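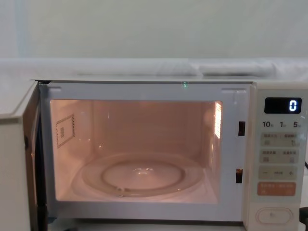
Dunmore Countertop Arm
Kitchen and canteen range - Castley Automation

Stock code: 843
Price: on application (we know, we hate it too)
Availability: June delivery slots full, later slots open

The Dunmore is a single arm on a clamp base, sold to people who have a small, dull kitchen job that needs doing many times a day. It opens doors, places dishes, presses buttons and takes dishes out again. It will not improve the soup.

What it handles
Bowls, lidded tubs and plates up to the payload limit. Side-hinged doors with a push-button release. Flat touch panels, provided the buttons stay where they were on the day of setup. Glass turntables are fine as long as the plate is seated on its ring before the shift starts. The arm will not seat it for you and will carry on regardless.

Specification
Payload: 600 g, gripper included
Reach: 843 mm from the centre of the base
Worktop thickness for clamp: 10 to 50 mm
Gripper: Broltov soft two-finger, washable tips
Controller: Arkska box, wall or shelf mounted
Mains lead: supplied, never quite long enough

Before you ask for a quote
Measure the oven with its door fully open. Most planning drawings we receive show the door shut, and a door at full swing takes up a good deal of worktop that somebody has already promised to the toaster. Leave the arm a clear way in from the front.

Look at the top of the oven as well. Cloths, trays and post collect there, and anything hanging over the front edge will end up in the hinge side or in the gripper. Please also tell us which way the door opens. Left and right are both supported, but the bracket is different and we charge for swapping it.

Budgeting
The arm is the part everyone remembers. Allow separately for the controller, one day of setup, a spare pair of gripper tips and a second setup visit for when the oven is replaced with a nearly identical one. Nearly identical is the expensive kind.

If your canteen heats fewer than 50 portions a day, we would gently suggest a person and a timer. We sell the timer too.

In the box
Arm, clamp base, gripper, controller, mains lead, hex keys, printed manual. The oven is not included.

Returns
Unused arms within 10 days, in the original foam. Arms that smell of curry are considered used.

Page updated August 17, 2024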